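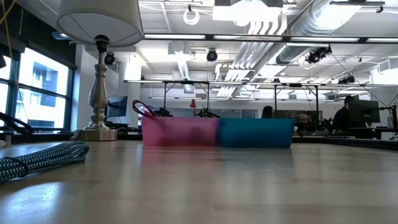
So I finally made it to the open day at Brekness, the exotic animal sanctuary outside Pullville, and I'm still picking hay out of my sweater. I've driven past the sign for years. It took an emu in the road last spring to make me curious (one of theirs, and she got home fine).

The place covers 80 acres, most of it behind double fencing now. Our guide was Felista Minja, who runs the rescue side and talks faster than I can write. She told us most of the animals come from private owners who bought something cute and then found out how much it eats. Kombo, the camel, lived in a backyard for 6 years! He has a huge paddock these days and still stands in the smallest corner of it.

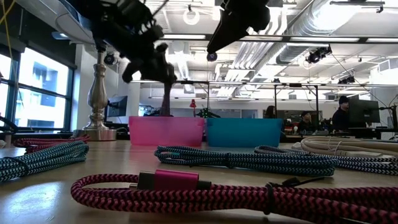 We had 30 people in our group, which was too many for the lemur house, so half of us waited outside by the tortoises. I didn't mind. A tortoise eating a squash is good company. One little boy asked if they ever get out too, and Felista said yes, and that it's the only chase she has ever enjoyed.

The part I liked best was the barn where they keep the catch gear, all the nets and panels and a trailer with padded walls. When somebody in the county calls about a loose animal, two of the staff head out and mostly just wait with a bucket of feed. Running after a zebra or a llama only makes it run farther, she said. 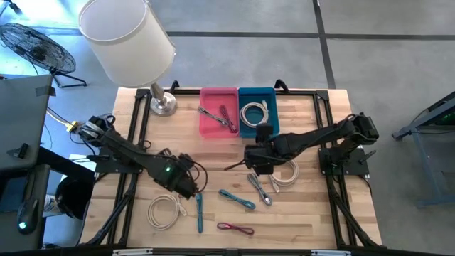
Lunch was from the Jolireo truck by the gate, and the bean tacos were great, but get there before noon because the line gets silly. Parking is in the lower field, so wear boots. They're doing another open day in September and I've already told my sister she's coming with me.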